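Home Skills, Unit 7: Towels, Cloths and the Basket They Live In
Handout for the evening group. Notes by Rowena Dagdag, 11 Apr 2026

Okay, so last time we ran over (my fault, I got going on fitted sheets) and I promised I'd write up the cloth folding properly so you could stop scribbling. Most of this is what I said out loud, plus a few things I forgot.

Start with the surface. You want something flat and bigger than the cloth when it's fully open. A bed is too soft, and your lap is worse! I fold on the kitchen table, and when the table is covered in homework I use the top of the dryer, which works if you don't mind turning the cloth instead of walking around it.

The square fold

Lay the cloth out and smooth it from the middle toward the corners with the flat of your hand. Don't tug the corners yet. Bring the far edge down to the near edge and line up the two corners on one side first, then the other. Smooth again. Now bring the left side over to the right. That gives you a square, or close to it. For a thick cloth, stop there. For a thin one, go around once more, same two moves, and you'll have a small square that stacks nicely.

People always ask me how sharp the creases should be. Soft is fine! We're not doing napkins for a banquet. Aino Mustonen, who taught this unit before me, used to press every fold with a wooden spoon, and her shelves were beautiful, but I have never once kept that up past a weekend. If a corner sticks out a little, leave it, or tuck it under when you stack.

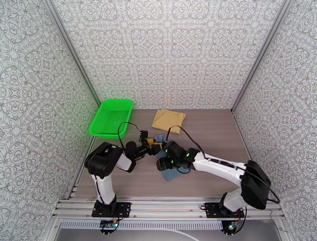

Fig. 1. A folded cloth near the back wall, with an empty green mesh basket over to the left.

Keep the basket close enough to reach without taking a step, but off the part of the surface where you're folding. Every class, somebody sets it down right in the middle and then spends the evening folding around it. Put it to one side before you open the first cloth.

About baskets

I like the plastic kind with holes, for three reasons that I'll try to keep short (ha). You can rinse it in the tub. Air gets through, so a cloth that wasn't quite dry has a chance. And you can see from across the room whether there's anything in it, so you don't end up buying more dishcloths when you already own plenty. A bright color helps too, at least in my house, where anything beige gets covered with mail.

Fabric bins look nicer on an open shelf, I'll give them that. The Lindqvist ones we passed around in September held their shape pretty well, and several of you liked the handles. Just don't put anything damp in them.

Stacked or standing?

If your basket is shallow, stack the squares flat with the folded edge facing you. Take from the top, add clean ones at the bottom, and they all get used evenly. If it's deep, stand them up in a row like file folders. Standing cloths need that extra fold or they slump over, and they slump much more once the row is half empty. A small box in the gap fixes it.

For next time

Bring a few cloths of different thicknesses, clean please, and whatever basket or bin you use now, even if it's cracked. Fold them all the same way first and see which ones fight you. We'll do hand towels after the break and then, if there's time, I'll have another go at the fitted sheet.

If you missed the sign-up for the shelf visit at Girnenholm, write your name on the sheet by the door. Parking is behind the building.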